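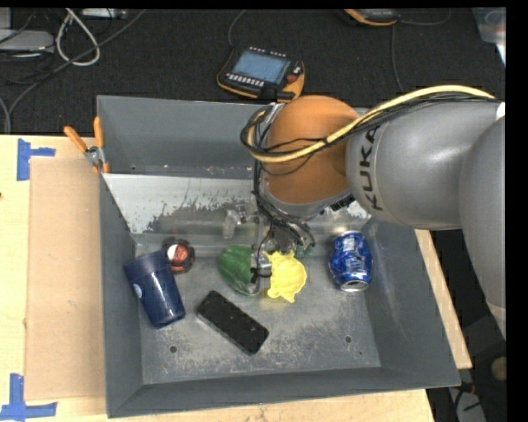
Gripper down between the pepper and the yellow thing. Clamp at upper left.

10 August 2022

The cell is back up. I'm writing down what I did while I still remember it, because the last time I took it apart I trusted my memory, and my memory had me looking for a 4 mm key in a drawer that we got rid of in January.

For those who don't follow this blog out of family obligation: I look after the bin picking cell at Havero, which means one KUKA arm, one metal bin, one gripper, and a cast of objects that we throw in the bin so the arm can take them out again. The project is called Cevutton. I did not pick the name. The software people write the part that decides what to grab, and they get to go to Beddoe and give talks about it. I do the part with the zip ties.

It stopped on pick 2941 of what was meant to be a long unattended run. The gripper went down, closed, reported that it was open, and then reported nothing. The controller did the sensible thing and refused to move. I did the less sensible thing and restarted it to see if it would get better by itself. It ran for 30 picks and quit in the same way, so at least the fault was consistent, which is more than I can say for most of us.

My first suspect was the gripper. The Podenard fingers have been bent before and I've become fond of blaming them. So off it came, onto the bench, where it opened and closed perfectly for an hour on a short test lead. I put it back on the arm and it died in minutes. At that point even I could tell it was the wiring.

If you look at the wiring you may feel some sympathy. The thick yellow cable comes over the top and loops around the orange joint, the thin black ones follow along behind it, and then a few hang down to the gripper like they were on their way somewhere else. I would like to tell you that's the "before" picture. It's the arrangement I have now, and it works. Cable dressing on an arm is a fight between two bad options. If you tie everything down tight, it looks wonderful until the wrist turns the far way and pulls a connector out of its shell. If you leave slack, it looks like a bird has moved in.

I'd gone for tight, last time. I was proud of it. Welington Barbosa came by and said it looked professional, and I should have taken that as a warning. What happened, as far as I can work out, is that one thin signal wire was tied hard against a bracket, and each time the wrist rolled over it bent in the same spot. The jacket looked fine. The copper inside was down to a couple of strands that touched when they felt like it. I found it by jogging the wrist very slowly with a meter clipped on and my head at an angle my neck is still complaining about.

So, for the next person, or for me in six months (same thing, really), the order I did it in:

Power down and lock out before you put your hands near the wrist. Then take a photo of the cables from both sides. I took mine from one side.

Cut all the old ties. Don't try to save them. I have a cup of saved ties and have never once used one.

Jog the arm through the real reach, all four corners of the bin and the far end of the drop area, and see how much cable the wrist wants at the worst corner. Stand back with the pendant while you do it. The worst corner is the near right one, and it wants a lot more than you think.

Tie the bundle at two places only, one above the orange joint and one below. Leave the bit between them alone, however much it bothers you.

Run it empty at low speed. Run it empty at full speed. Watch for anything that catches on the rim of the bin or drags over the clamp.

About the clamp. It's an ordinary spring clamp with orange handles and it lives on the upper left corner of the bin. When I started, the bin just sat on the table, and each time a finger bumped the wall the bin moved a little, and the next pick was off by a little, and by the afternoon the robot was trying to pick up the wall. I drew up a proper bracket. The drawing is very good. It's had three revisions. The clamp has been on there since before the first one.

The cardboard on the left is the drop area, with blue tape at the outer corners so I can tell when it's wandered. Cardboard is kind to dropped objects and makes a nice dull noise that I can hear from my desk. When the noises stop I know to get up.

Then there's the pale sloped panel across the back of the bin, which keeps things out of the narrow section behind it, where the gripper can't reach without leaning on the far wall. Its surface is getting patchy. One side is still clean and light, and the lower middle has gone dark and ragged. I've been asked if that matters. It didn't until the software people mentioned that their code finds the edge of the panel better on some parts than others. So I'm going to recoat it, and I've told them so in writing, which bought me two weeks.

The bin floor I'm leaving alone. It's scuffed and speckled and I think it should be. If the thing only works on a clean floor I'd rather find out here.

For the restart I used the usual mixed load. The bell pepper is in because it's shiny and lumpy and has no sensible side to grab. The dented drink can is in because a can that's been through a gripper a few times stops being a cylinder, and the code needs to hear about it. The blue cup rolls up against the left wall, every time, as if it had an appointment. The spiky yellow thing I can't defend, but it came with the set and if I take it out the numbers won't compare with last month's.

As of this afternoon it's done 224 picks on the new wiring with no dropouts. I'm not calling it fixed until it gets past 2941, so I've written that number on a piece of the blue tape and stuck it to my monitor.

Still to do: the panel, a spare signal cable made up to the right length this time, and a shelf for the pendants so they stop living on the carpet. And the bracket, revision four.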